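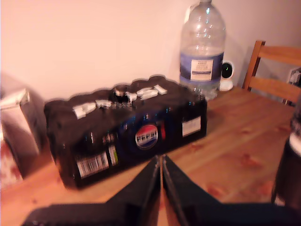 How does a medicine know where it hurts?

By Eyvindur Grímsdóttir

You have a headache. A grown-up gives you a medicine, you swallow it, and after a while your head feels better. But you swallowed it, so it went down to your stomach. How did it find your head?

The short answer is that it didn't. A painkiller has no map and no way to steer. It goes nearly everywhere in your body, and your head is one of the places it visits.

Down the tube

When you swallow a tablet, it slides down a tube called the esophagus (say it: ih-SOF-uh-gus) and lands in your stomach. Your stomach is wet inside and squeezes all the time, so most tablets soon start to break up into tiny pieces.

From there the pieces move into the small intestine. This is a long, folded tube with very thin walls. Most of the medicine passes through those walls and gets into the blood.

Liquid medicine has a head start. It doesn't need to break up first, so it often begins working sooner than a tablet does.

A stop at the liver

Blood from your intestine goes to your liver before it goes anywhere else. The liver is on the right side of your belly, mostly under your ribs. One of its jobs is to change things that come into the body, including medicines. Some of the medicine gets changed before it can do anything, and the people who work out doses have to allow for that.

The rest travels on to the heart, and the heart pumps it around the body with your blood. It reaches your toes, your ears and your sore head.

Locks and keys

So why does your head feel different and not your toes?

When part of you is hurt or sick, your cells make chemicals that help send pain messages to your brain. Many painkillers get in the way of making those chemicals. Your toes get the medicine too – but if they weren't hurting, you don't notice a change.

Scientists often talk about locks and keys. A cell has tiny parts on it that are like locks, and some medicines fit them like keys. If the key doesn't fit, nothing happens there. Sometimes a key fits a lock in the wrong place, and that can cause a side effect, such as feeling sleepy or having a dry mouth. 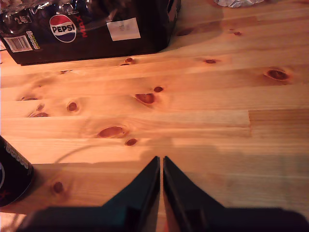

Black gripper fingertips and a pine tabletop.

Where does it go afterward?

Medicine doesn't stay in you forever. The liver keeps changing it, and your kidneys filter much of what is left out of your blood. It leaves when you pee. This is why you may need another dose later, and why the label says how long to wait. Taking more before then can make you very sick.

Why do children get a different amount?

A child's body is smaller, and its liver and kidneys may work at a different speed. Doctors often use a child's weight to choose the dose. Only take medicine when a parent, nurse or other trusted adult gives it to you.

Words to know

Dose: how much medicine you take at one time.
Esophagus: the tube from your throat to your stomach.
Kidneys: 2 organs that clean your blood and make pee.
Side effect: something a medicine does that you didn't want it to do.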